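Recording teleop demos in the sim shelf setup, start to finish

Quick writeup so I stop answering the same questions by message. Assumes you have the sim installed and the leader arm plugged in. If not, do Gijs Koster's install page first, then come back.

What you need

Leader arm, powered and homed
The Sotar recorder, August build or newer
A task file (pick one, don't write your own yet)
2 free USB ports, both on the machine itself. Hubs drop packets.

Step 1. Start the recorder before the sim

Order matters. Recorder first, wait for the "ready" line, then the sim. Other way round and the first second of every episode comes out with no joint data, and you only find out at training time. Ask Rok Petek how he knows.

Step 2. Match the arms

Hold the leader arm in roughly the pose the sim arm is in. Press M. The sim arm will creep over to meet yours. Don't move till it stops. If it jumps, let go of the trigger, re-home, try again.

Step 3. Set the scale

Default is one to one. Fine for reaching, too twitchy for grasping. I run 0.5 for anything on the lower shelf. Set it once and leave it alone for the whole session – mixed scales in one dataset are a pain to sort out later.

Step 4. Do a few throwaway runs

Seriously. Five minutes, no recording. Your first grasps will be bad, everyones are. Drive with the wrist view only, as that's what the policy gets. Looking at the overhead window is cheating, and the policy can't learn from what it can't see. 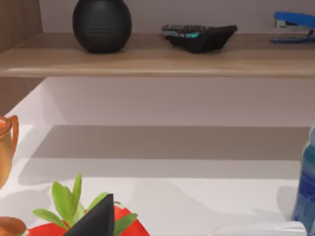 Approach is where most demos go wrong. Come in slow, line up, then close. From the wrist view a finger will cover part of the target, so you lose the exact spot you care about right when you need it. With the big red fruit the black finger tip sits right over the middle of it and some of the leaves. Use what still shows on either side to center yourself, and check where the bottle is on the right before you swing that way. Same with the copper mug on the left. Knock a neighbor and the episode is junk, toss it.

Step 5. Record

Space starts, space stops. One episode = one pick and one place. Start from the home pose every time, stop after you have let go and backed off. Not before! Half the bad episodes I got from the Brulitz batch ended with the gripper still closed.

Aim for under 30 seconds each. Longer than that usually means you hesitated, and hesitation gets learned. If you stall mid-grasp, hit X to discard and go again. No shame in it.

Step 6. Vary things, a little

Press R between episodes to reshuffle the objects. Come in from a slightly different angle now and then. But keep the same general strategy. Grab from the top in one and from the side in the next and the policy will split the difference and grab air.

Recoveries are worth having. Miss on purpose, back up, fix it. Tag those with T so they can be weighted seperately.

Step 7. Check before you upload

Run the replay tool on a handful. Looking for:

gripper closes when you closed it
no frozen frames
episode ends in open gripper
task label matches what you did

The label thing sounds dumb. We had 400 episodes labeled "place" that were all picks. Ultan Cullinane relabeled them by hand and has not forgiven me.

How many do you need

Depends. The Atanasov set is 2,868 episodes, but thats several tasks. For a single pick, start small, train, see where it fails, record more of exactly that.

Common problems

Arm drifts with your hand still: re-home the leader.
Gripper won't fully close: trigger calibration, menu, second tab.
Recorder says "late frames": close the browser. Yes, really.
Everything mirrored: left/right flag in the task file.

Still stuck – post the log, the whole log, not a screenshot of the last line.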